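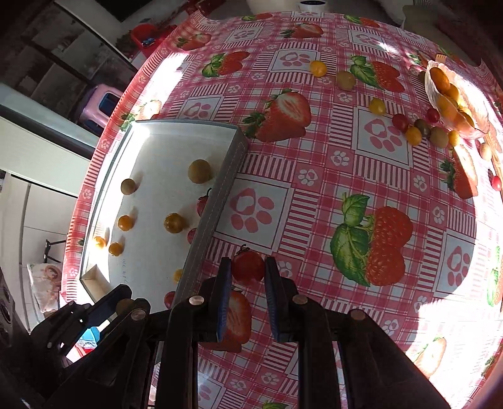 Marleny Alvarado sorts cherry tomatoes for a living, in a way. She runs handling trials at Dradum, and in May one of her sessions was thrown out.

"We'd done 44 picks and the log said all of them were fine," she says. "Then I looked in the tray and there were split ones."

The fault was in the grip force reading. A cable to one finger had worked partly out of its connector, and the software kept repeating the last good value. The jaws closed harder than the number on the screen. Anas Amrani, who maintains the tools, found it after 14 minutes with a meter.

"It should have stopped," he says. "A reading that never changes is a dead sensor. We had no check for that."

Alvarado had also had a thumb pinched that morning and hadn't written it up. "It didn't hurt much. I thought I'd been careless."

Amrani has since added a cutoff: if the value stays frozen for 5 readings in a row, the motor releases. Pinches now go in the log, sore or not. The connectors have no latch, and he wants them replaced. The order is still with Skernier.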